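Collecting demonstrations in simulation: frequently asked questions

24 comments · 60 shares

These are the questions we get most often from people recording examples for the Arnach set. It covers the simulated side only.
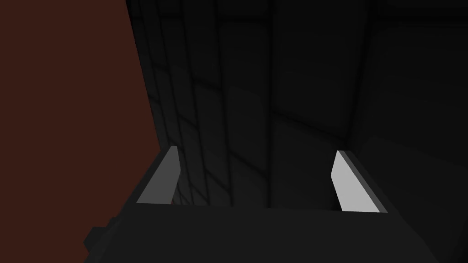 If you are working with the real arms at Palma, the notes for that site are kept separately and some of the answers are different.

What counts as one example?

One attempt at one task, from the moment you press record until you press stop. It includes everything the arm was told to do and everything the cameras rendered along the way. We call this an episode. Most run under 30 seconds.

Do I need to know how to program?

No. You drive the arm with the hand controller and the recorder looks after the rest. If you can save a file and read an error message, you will be fine.

Which views are saved?

Two: a fixed view of the workspace and a view from the wrist. The wrist view moves with the arm, so it often shows a wall or the side of something large with no task object in it. Leave those stretches in. The system has to learn from the same views it will get when it runs by itself.

Where should the gripper be when I start recording?

Open and empty. Episodes that begin with the fingers partly closed are flagged by the checker and come back to you.

Why is the rendering so dark?

Lighting is drawn at random for each episode, and some of the draws are dim. Please don't change the brightness in the settings file. If you can't see well enough to do the task, skip the episode and the recorder will draw a new one.

I dropped the object. Should I start over?

Keep going if you can reach it. A drop followed by a good pickup is useful to us. If the object has gone off the table, stop and mark the episode as failed. Don't delete it — failed episodes go in their own folder and we use them for testing.

How many episodes are in the set now?

The May release had 534. The target for each task is 60, and a few tasks are still short. The task list on the Enia page shows which ones.

Can I speed things up by replaying an old episode?

No. A replay with the objects shifted slightly looks like new data but adds very little, and we have had to remove batches of it. Each episode should be driven by hand.

What does Zoltholm do?

Zoltholm is the simulator build we all use. Check that you are on version 2 before you record. Files from the first version use different joint names and will not load with the rest.

When do uploads close?

Uploads run overnight, starting at 9 p.m. Anything finished after that goes in the next batch.

Comments

gumleaf_k
The bit about starting with the gripper open should be in bold. I had a whole afternoon sent back.

parallel jaw
Does skipping a dark episode count against my total?

reply from the page author
No, skipped draws aren't counted either way.

tessellate
Is the colour of the walls random as well, or only the lights? Couldn't find it in the settings notes.

northshore77
Thanks, the answer on failed episodes cleared it up for me. I'd been deleting mine.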